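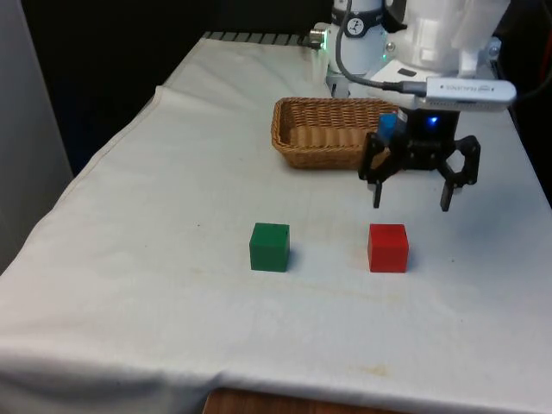 Two cubes and a wicker basket on a white cloth.

Arkora to reopen with nine classic comedies

Aug 4, 2022 - The Arkora movie theater in Jerndale will reopen this fall with a season of nine film comedies, all set in the ancient world or the Middle Ages. The theater closed in May so that the seats and the screen could be replaced.

The season opens with a silent short about a Roman prison guard who keeps losing his keys. It runs 52 minutes with a live piano score. The other eight titles were picked from a list sent out to members last winter, and 805 ballots came back. Costume farces did well. Two musicals made the cut, one of them by a single vote.

Surotex, the company that fitted the new screen, is paying for print rental on three of the older films. The rest of the cost comes from ticket sales and the Arkora's own program budget.

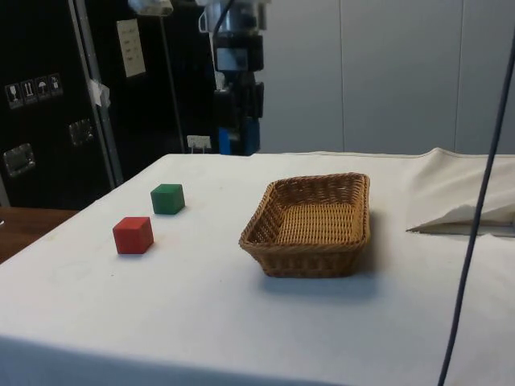

Will the older films be shown on film or from digital copies?
Three will be shown from 35mm prints, and the other six from digital copies. The format of each film is printed next to its title in the program.

Seating has gone down slightly. The main room now holds 182 people, with wider aisles and four wheelchair spaces in the back row. The balcony stays closed until the railing has been checked by the city.

After each show there will be a short talk in the D'Souza Room upstairs. The first talk is on how screenwriters use minor characters - guards, clerks, innkeepers - to carry a joke from one act to the next.

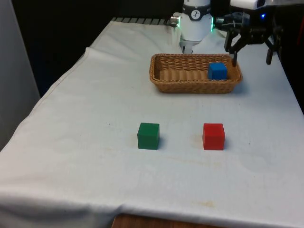
Tickets

Season passes go on sale first to members, then to the public a week later. Single tickets can be bought at the box office or on the theater's website. Talks are free with a ticket to the show.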